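My little screwdriver and the junk drawer

Sun 25 October

I used to keep the cordless screwdriver in the kitchen junk drawer, under the takeout menus and the dead batteries, and every time a cabinet knob came loose I'd spend longer digging than fixing. So I finally gave it a proper home (a hook strip inside the pantry door, two screws, done before my coffee got cold!) and I've been tightening things all over the house ever since.

Mine is one of those small straight ones you can hold like a fat marker. If yours has a belt clip, use it! I hang mine on my apron pocket when I'm doing chair legs, and I don't have to keep crawling out from under the table to find where I set it down.

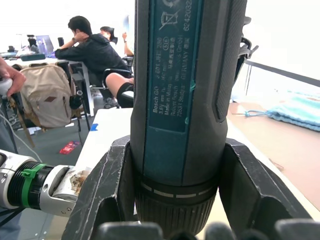

Before you start on a hinge, do the first couple of turns by hand. Old screws in soft wood will strip in a second if you go straight in with the motor, and then you're stuffing the hole with toothpicks and glue. (Works fine, by the way. Let the glue dry overnight and snap the ends off flush.)

Other things I've learned the hard way:

Write down the model number from the label while you can still read it. I keep mine on a card taped inside the pantry door, next to the paint colors.

Wipe the collar with a dry rag after drilling into drywall. That white dust gets into every ridge.

Keep the bits in a mint tin with a magnet glued in the lid. My neighbor Selvaraj uses an old pill organizer and swears it's better, but I drop those constantly.

Next up is the wobbly towel bar in the hall bathroom.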